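What Is Rounding Error?
Maths for ages 9 to 11. Updated 24/12/2023

A rounded number is a number replaced by a nearby one that is easier to use. The difference between the two is called the rounding error.

Take 1323. To round it to the nearest 50, find the multiples of 50 on either side of it. They are 1300 and 1350. The distance from 1323 down to 1300 is 23. The distance up to 1350 is 27. The smaller distance wins, so 1323 rounds to 1300 and the error is 23.

When you round to the nearest 50, the error can never be more than 25. This largest possible error is called a bound. It is always half of the step you are rounding to.

Errors can add up. Suppose you round 12 numbers to the nearest 50 and then add them together. Each one may be wrong by as much as 25, so the total may be wrong by as much as 12 × 25 = 300.

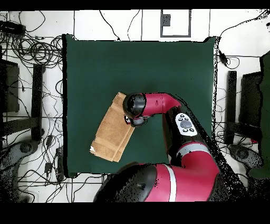

In practice the total is usually closer than that. Some numbers were rounded up and others were rounded down, and these errors partly cancel.

A smaller step gives a smaller bound. Rounding to the nearest 10 gives a bound of 5, and 12 such numbers give a total bound of 60.

Try it: round 1323 to the nearest 10. Write down the error and check that it is no more than 5.

Next page: Estimating a square root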